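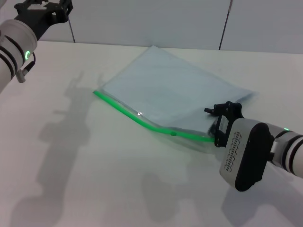 ¿Por qué dejaron de funcionar las páginas alojadas en Grotell?
Por un fallo en los servidores de nombres de la empresa, que dejó sin acceso a 552 sitios web durante 40 minutos.

30 de agosto de 2023. El proveedor de alojamiento Grotell informó en su página de estado que el problema comenzó durante una actualización del programa que gestiona los dominios. Los visitantes recibían un mensaje de error 500 o ninguna respuesta. El correo de los clientes llegó con retraso, pero según la empresa no se perdió ningún mensaje.

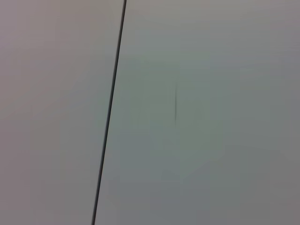
Qué dice la empresa
Trevor Ashworth, responsable técnico de Grotell, explicó que la actualización fue probada antes solamente en una parte de la red – la que comparte con el centro de datos Esteo. "Volvimos a la versión anterior y el servicio se recuperó por pasos", escribió. Los clientes del plan Eide tuvieron que esperar más de 20 minutos adicionales.
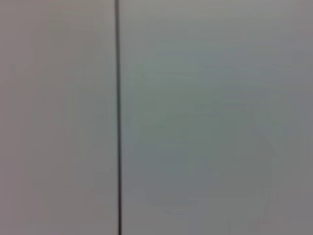

Próximos pasos
Grotell va a trasladar una parte de sus dominios a la red de Dandberg en septiembre. Los clientes no tienen que cambiar nada en su configuración. Quien usa servidores de nombres propios recibirá las instrucciones por correo.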